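Séance 4 : Ranger un plan de travail et choisir ses contenants
Polycopié, module « Objets du quotidien »
Mercedes Carhuamaca et Tanner Bélanger

Après la séance sur les tiroirs, on remonte à la surface ! Le plan de travail est mon sujet préféré du module, je préfère vous prévenir : un mètre carré de table en apprend souvent plus sur la façon de travailler de quelqu'un qu'une longue conversation avec lui. Relisez vos notes de la séance 3 sur les zones d'atteinte, on s'en sert tout de suite.

1. Rappel des trois zones

Zone proche : tout ce qu'on attrape sans décoller le coude du corps.
Zone moyenne : bras tendu, sans se pencher.
Zone lointaine : il faut se lever ou basculer le buste.

Un pot à crayons va presque toujours en zone moyenne. En zone proche, il gêne la main qui écrit et finit renversé (on l'a tous fait, et moi deux fois la même semaine avec de l'encre dans le voisinage). En zone lointaine, les crayons n'y retournent plus et s'accumulent à côté du clavier. Notez aussi le côté : pour une droitière, le pot à droite raccourcit le geste, mais certaines personnes prennent leurs outils de la main gauche en continuant d'écrire. Observez avant de conseiller.

2. Le contenant vertical

Pourquoi debout ? Un stylo couché occupe toute sa longueur sur la table, un stylo debout n'occupe que son diamètre. Le calcul est bête comme chou et pourtant il change tout sur un petit bureau. Quelques critères à regarder ensemble :

La base. Il faut qu'elle soit stable une fois le pot chargé. On teste toujours avec l'outil le plus long, placé contre le bord : c'est là que le pot bascule.

La hauteur. Pour des outils courants, un pot de 11 cm convient très bien. Plus haut, les gommes et les taille-crayons disparaissent au fond et on doit tout vider pour les retrouver. Plus bas, les grands pinceaux penchent beaucoup et emportent l'ensemble.

L'ouverture. Si on doit tasser pour faire entrer le dernier feutre, il est déjà trop tard, il faut trier.

La matière. Terre cuite, carton, tissu rigidifié, métal, verre : chacune a son bruit, son poids, sa façon de vieillir. Passez du temps là-dessus en atelier, prenez les pots en main, posez-les, écoutez-les ! Olga Bermúdez apportera sa série Flomholm, dont j'adore le modèle bas à parois épaisses.

3. Le détail qui fait revenir l'outil à sa place

On parle peu de l'agrément dans les manuels de rangement et c'est dommage. Un contenant qu'on aime regarder est un contenant qu'on utilise. Aoi Aoki l'a montré dans son travail de fin de module : mêmes bureaux, mêmes outils, et des pots que les étudiants avaient choisis eux-mêmes dans la moitié des cas. Les pots choisis restaient pleins, les autres servaient de vide-poches. L'échantillon était petit, mais l'idée mérite qu'on la creuse.

Le décor doit tout de même respecter deux conditions. Il ne réduit pas l'ouverture au point de gêner la main, et il n'alourdit pas un seul côté d'un pot léger. Une petite figurine accrochée au rebord passe très bien, une guirlande autour du col, beaucoup moins. 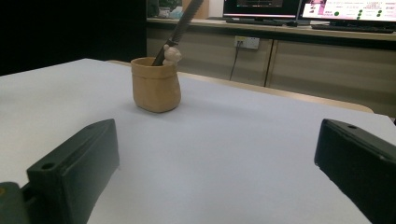 Département Design d'objet et aménagement intérieur

Petit ours crème sur le rebord du pot, longue tige sombre qui dépasse largement : reprenez les critères de la partie 2 et discutez-en à deux. Où passe le poids de l'outil long ? La figurine laisse-t-elle assez de place à la main ? J'aime beaucoup les parois un peu irrégulières de ce pot brun clair, qui rappellent un petit sac en papier ou en argile. Elles adoucissent un plateau très clair et donnent envie de s'en servir.

4. Exercice en atelier (durée : 50 minutes)

Videz entièrement votre plan de travail sur la table voisine. Essuyez-le.
Remettez seulement ce qui a servi depuis hier.
Choisissez un contenant vertical et placez-le en zone moyenne, puis asseyez-vous et prenez un outil les yeux fermés. Déplacez le pot jusqu'à ce que le geste soit naturel.
Dessinez le plateau vu de dessus, avec les trois zones en pointillés.
Échangez vos places et recommencez sur le bureau de quelqu'un d'autre. C'est le moment le plus drôle de la séance, et souvent le plus instructif.

Matériel : mètre ruban, crayon, feuille A3, chiffon. Les pots de prêt sont dans l'armoire Mancuso, étagère du milieu. Merci de les rendre vides.

5. À rendre

Un croquis coté de votre plan de travail et un texte de 300 mots sur le choix du contenant. À déposer au plus tard le 10 décembre 2021 auprès de Bello Oyelaran, qui répond aussi aux questions sur la cotation.

Pour la séance 5, apportez une boîte à couvercle, n'importe laquelle, même cabossée. On parlera d'empilage.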